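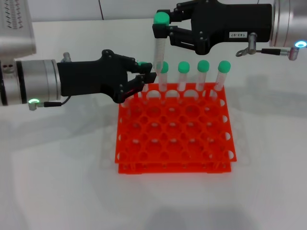 About Latwood College

Latwood College is an independent, co-educational secondary school in the harbour town of Sotport, offering Years 7 to 12 to day students and a small number of weekly boarders. The College enrols 600 students, drawn from Sotport itself, from the farming districts along the Trenus River and from the island communities served by the morning ferry.

The College is governed by a Council of members appointed for terms of four years. It is registered as a not-for-profit company, and all fee income is applied to teaching, student support and the upkeep of the grounds.

Our History

Latwood began as a night school for the families of cannery and boatyard workers. Its first classes in English, bookkeeping and navigation were held above a ship chandler's shop on Wharf Street, with 17 students on the roll. The founding teacher, Laimutė Baranauskienė, had taught mathematics before emigrating and wrote most of the early textbooks herself. Two of them are kept in the College library and may be viewed on request.

Day classes were introduced when the chandler's building was sold and the school moved to its present site on Latwood Hill, a former orchard from which it takes its name. A row of the original quince trees survives behind the music rooms. The fruit is harvested each April by Year 8 students and made into paste for the autumn fair.

The night school did not close with the move. It continues as the Evening Program, with classes in languages, small-engine repair, bookkeeping and coastal navigation open to all adult residents of the district. Fees for the Evening Program are kept low by long-standing resolution of the Council.

Teaching and Learning

Students in Years 7 to 9 follow a common program of English, mathematics, science, humanities, a language, the arts and physical education. Electives are introduced in Year 9 and widen in the senior years. Languages currently offered are French, Indonesian and Latvian, the last of these reflecting the families who settled in Sotport during the early decades of the cannery.

Every student is placed in a tutor group and remains with the same tutor, wherever possible, until the end of Year 10. Tutors meet their groups each morning at 8.40 and are the first point of contact for parents and guardians.

The senior years are led by Iqra Jafri, Head of Senior School, whose office coordinates subject selection, examinations and applications to university, TAFE and apprenticeships. The College regards each of these paths as of equal standing and does not publish rankings of its graduates.

The Adomaitis Library

The library is named for the Adomaitis family, boatbuilders of Sotport, whose bequest met the cost of its construction. Jaanus Adomaitis, a former student, continues the family's association with the College as a member of Council. The building houses the general collection, a quiet study room and the Sotport Maritime Papers, a collection of logbooks, crew lists and letters deposited by local families. The Papers are open to researchers by appointment, and Year 11 history students use them each year for their major essay.

Boarding

Weekly boarders live at Trenus House, on the river side of the campus. Most come from the islands or the upper valley, where the daily journey to school would be impractical. Boarders have supervised study each evening and return home at weekends and during term breaks. Ronja Nordin, Head of Boarding, is pleased to arrange visits for prospective families during term time.

Our Community

Latwood students take part in the life of the town. The College rowing shed is shared with the Sotport Rowing Club, and the school orchestra performs annually in the Harbour Hall, which seats 800. The riverbank planting project, begun by a Year 10 geography class, is now carried on jointly with landholders upstream of the old Trenus bridge.

The College acknowledges the Traditional Custodians of the lands and waters on which it stands and pays its respects to Elders past and present.

Leadership

Principal: Ilze Priedītis
Head of Senior School: Iqra Jafri
Head of Boarding: Ronja Nordin

Ms Priedītis joined the College as a teacher of chemistry and served as Deputy Principal before her appointment. She continues to teach one Year 9 class.

Enrolment and Bursaries

The main intake is at Year 7, with further places offered at Year 10 as they become available. Applications are considered in order of receipt, with regard to siblings already enrolled and to the children of former students. Means-tested bursaries are available at every year level — families are encouraged to enquire before concluding that the fees are beyond their reach. All bursary applications are treated in confidence.

Enrolment forms, the current fee schedule and the uniform list may be collected from the front office on Latwood Hill between 8.30 am and 4 pm on school days.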